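로봇공학 입문 6주차 강의노트: Skostadix 오픈데이 견학 정리

지난주에 말한 대로 이번 노트는 교과서 진도 대신 견학 이야기예요. 10월 오픈데이에 Flasesberg 캠퍼스에 있는 Skostadix 작업실을 다녀왔는데, 못 온 분들도 있고 해서 제가 메모한 걸 풀어서 올립니다. 수식은 거의 없으니까 편하게 읽으세요! (그래도 시험 범위에는 들어갑니다.)

1. 무엇을 보러 갔나

주제는 손에 드는 그리퍼로 사람이 직접 작업을 해 보이고, 그걸 로봇 학습용 데이터로 쓰는 방식이었어요. 로봇 팔을 원격으로 조종하는 게 아니라서 준비가 훨씬 가볍습니다. 작업실에서는 이 시연 프로그램을 Zamani라고 부르더라고요. 그날의 과제는 천 다루기. 4주차에 강체 파지를 배우면서 제가 "천은 나중에"라고 미뤄 뒀던 그 내용이에요.

탁자 위에 바구니가 있고 그 안에 연보라색 천이 들어 있습니다. 과제 설명만 들으면 참 쉬워 보여요. 저도 그렇게 생각했습니다.

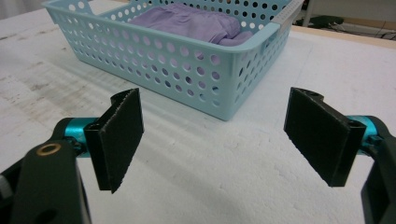
그림 1. 구멍 뚫린 하늘색 바구니와 접힌 천. 앞쪽 좌우는 그리퍼의 두 손가락.

2. 손가락 구조 메모

손가락은 두 개이고 끝에 검은 패드가 서 있어요. 관절 쪽에 청록색 원통 부품과 황동색 링이 보이는데, 3주차 평행 링크 그림과 같이 놓고 보면 이해가 빠릅니다. 패드 면이 서로 마주 본 채로 좁혀진다는 점, 꼭 기억해 두세요. 발표자 말로는 한 세트에 시연을 80번 모으고, 오픈데이 전까지 모은 게 대략 300번이라고 했어요. 한 번 한 번은 짧은데 쌓으려면 꽤 고된 일이죠.

3. 집기 직전이 제일 어렵다

제가 제일 오래 서서 본 부분이에요. 컵은 어디를 잡을지 대충 정해도 되지만 천은 그렇지가 않아요. 평평하게 펴진 데는 패드가 미끄러지기 쉽고, 살짝 솟은 주름이 있어야 양쪽에서 물 수 있거든요. 그래서 사람은 손가락을 대기 전에 눈으로 먼저 주름을 찾습니다.

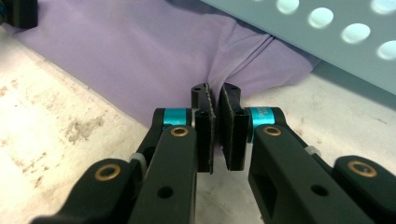
이때 패드가 너무 높으면 허공을 집고, 너무 낮으면 바닥을 누르게 돼요. 게다가 천이 다른 물건에 눌려 있으면 당길 때 힘이 엉뚱한 데로 갑니다. 질의응답 때 누가 "그럼 힘 센서를 달면 되지 않나요?" 하고 물었는데, 답은 "도움은 되지만 주름을 고르는 건 결국 시각 문제"였어요. 저는 이 답이 꽤 마음에 들었습니다. 8주차 시각 서보잉 때 다시 꺼낼게요.

4. 두 손으로 하기

천을 펴거나 개려면 한 손으로는 금방 한계가 와요. 한쪽이 잡고 있는 동안 다른 쪽이 움직여 줘야 하니까요. 두 그리퍼 사이의 간격과 타이밍까지 같이 기록해야 해서 데이터도 그만큼 복잡해집니다. 옆 부스의 Gomura 팀은 같은 문제를 시뮬레이션으로 풀고 있었는데, 천 모델이 아직 뻣뻣해서 고생 중이래요.

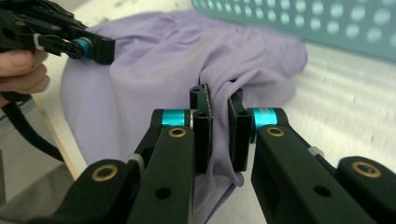

그림 2. 두 패드 사이에 세로로 물린 천 주름. 왼쪽 위는 사람이 손으로 쥔 또 다른 그리퍼.

그림 2는 주름 모양을 잘 봐 두세요. 패드 사이에서는 납작하게 눌리고 그 아래로는 둥글게 처집니다. 강체였다면 이런 처짐을 생각할 필요가 없겠죠?

5. 다음 시간까지

천을 집는 동작을 접근, 파지, 들기로 나누고 단계마다 실패할 수 있는 경우를 하나씩 적어 오세요. 집에 있는 수건을 젓가락으로 집어 보면 감이 확 옵니다(진짜로 해 보세요, 재밌어요!). 분량은 반 쪽이면 충분하고 손글씨도 괜찮습니다. 견학 감상문은 따로 안 받아요.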